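Speaker notes: Laying the table before anyone is hungry
Agnes MacAulay, Buchanan community rooms, September 23, 2021

Start with the thank-yous. Pei-shan Huang for asking me back, and for finding the room with the good windows. Remind people that there's tea at the back and they can get up for it whenever they like, I won't be offended, I talk for a long time.

Slide 1, title only. Wait for the door to close.

I want to begin with my mother's kitchen in May, the month we had all the cousins. She'd do the whole breakfast from one table. It wasn't a big table and it wasn't a grand breakfast, but everything she needed was on it before the first child came downstairs, and I spent years thinking that was just a thing mothers could do, like whistling. It took me a very long time to see that she'd set it all out the night before, in the order her hands would want it. (Pause here, people usually have a mother or an aunt of their own to think about.)

So tonight is about that table. Say it plainly: what goes out, where it goes, and what you do with the things that don't have a home yet.

Slide 2. The sandwich and the board. 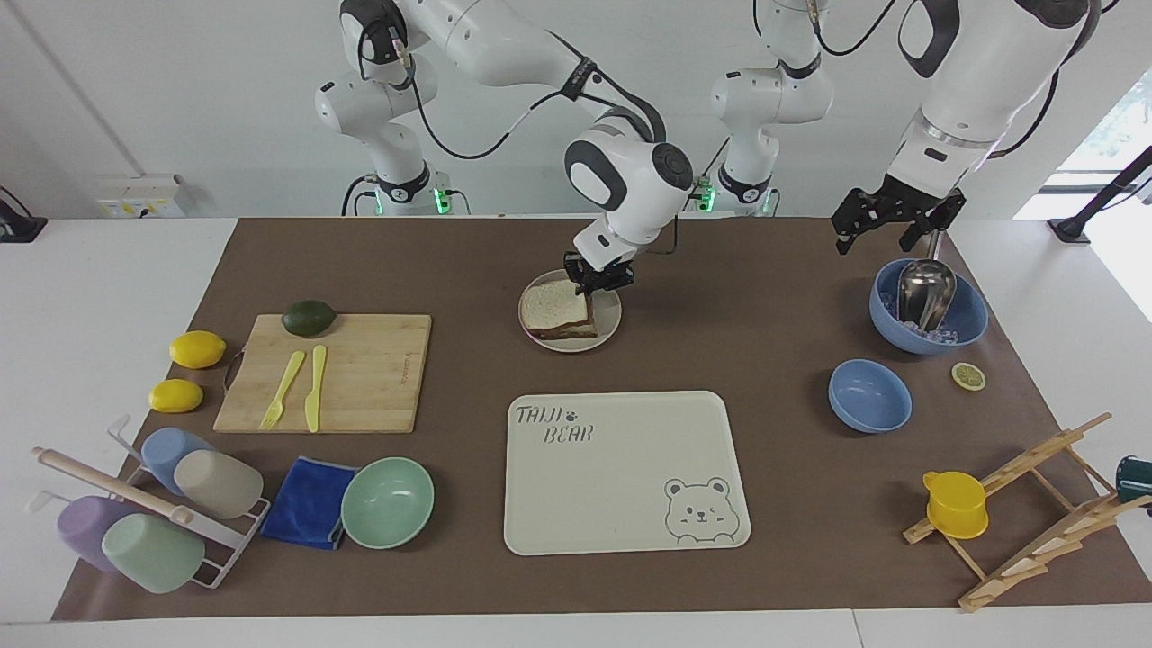 My rule is that the cutting board gets a place of its own and the finished plate gets a different one, well away from it. If you build a sandwich on the board, you've lost the board, and then the avocado gets cut on a saucer, and we've all seen how that goes. So the bread lives on its plate, toward the back, and the board stays free for fruit. I keep a knife and fork lying right on the board with whatever is going to be cut, so I'm not opening a drawer with sticky fingers. Lemons stay beside the board until they're wanted. They roll, bless them, so give them something to lean against if your table slopes like mine does.

Ask: who here cuts on the plate? Hands up. Be nice about it.

Then a word on ice. I used to bring the ice out last, thinking I was being clever, and every time I'd be standing at the freezer while the toast went cold. Now it goes out early in a deep bowl or a small bucket with the scoop already in it. A bit of melting never hurt a glass of lemon water. And please use a scoop, a proper one with a handle long enough to stay clear of the ice. Fingers are for family only.

If time is short, skip the story about the Weltel picnic. If time is long, tell it, but leave out the part about the car.

Slide 3. Cups, cloths and the tray.

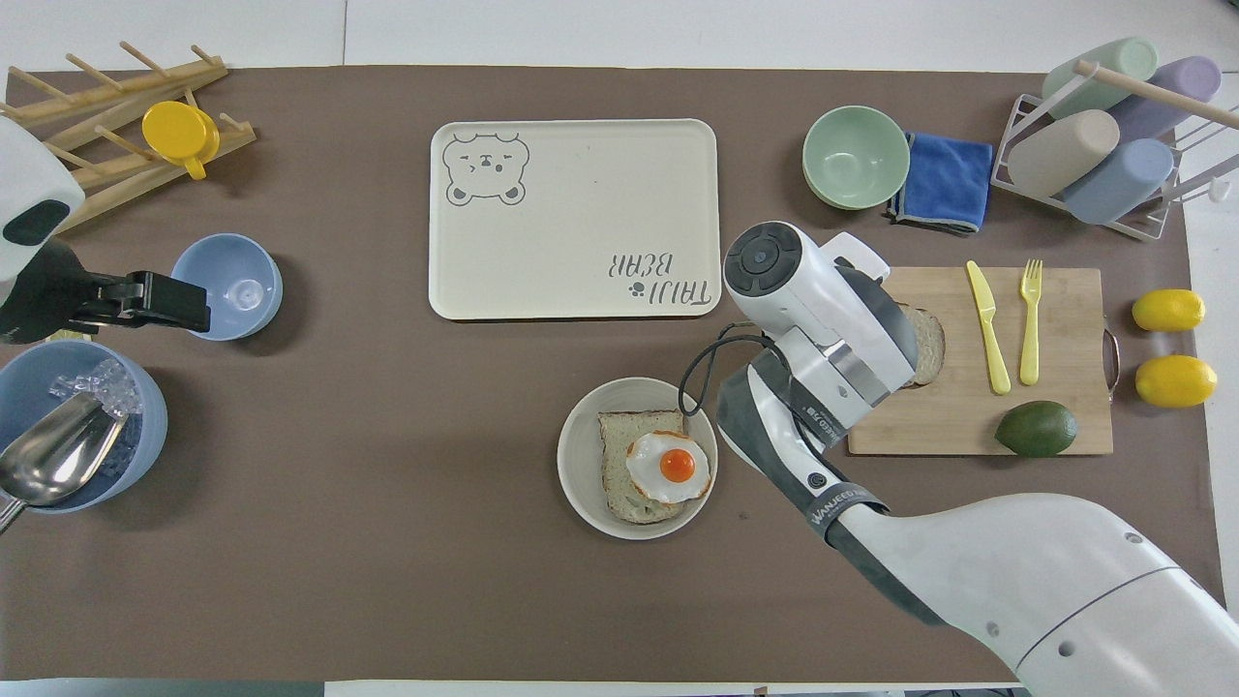

Cups are where most people run out of table. I lay mine on their sides in a wire rack, which takes up very little room and means I can see every color at once. My grandson wants the lavender one and will accept no other, so it helps to be able to put my hand on it. A mug with a handle does better hung on a wooden peg, if you've got a drying rack with pegs. I don't mix the two sorts anymore. I tried it for 17 days and kept a little diary about it, and the diary is mostly complaints.

The folded cloth goes next to the bowls. Fold it so it stays folded, and put it where the spills are going to be, and then leave it alone until there is one. Pei-shan keeps two, one for hands and one for the table, and I've come round to her way of thinking.

Now the tray. I'd like people to write this bit down. Keep the tray empty for as long as you can stand it. There's such a pull to start dropping things on it, a spoon here, a lemon there, and then when it's time to carry breakfast to somebody you have to unload it first. I'm very fond of the ones with a drawing on them, a bear having a wink or whatever it may be, and I find I'm less likely to clutter a tray when there's a face looking up at me. TAIJI BEAR, it says in the corner, with a little paw print. Give people a moment to enjoy him.

Slide 4, no picture, just the word "mat."

Put a big mat down first. It keeps the bowls quiet, which matters in a house where somebody's still asleep, and you can wipe it in one go. Mine came from the Reltar sale and cost less than lunch.

Questions I got last time, so have answers ready. Yes, you can do all this on a counter. No, I don't own matching bowls. The rolling pin can stay out if you're baking, laid across the top of something where it can't escape.

Finish with the homework: pick one breakfast this week and set it out the evening before, all but the cold things. Sign-up sheet for the Estik supper is by the coats. Check that the urn is off.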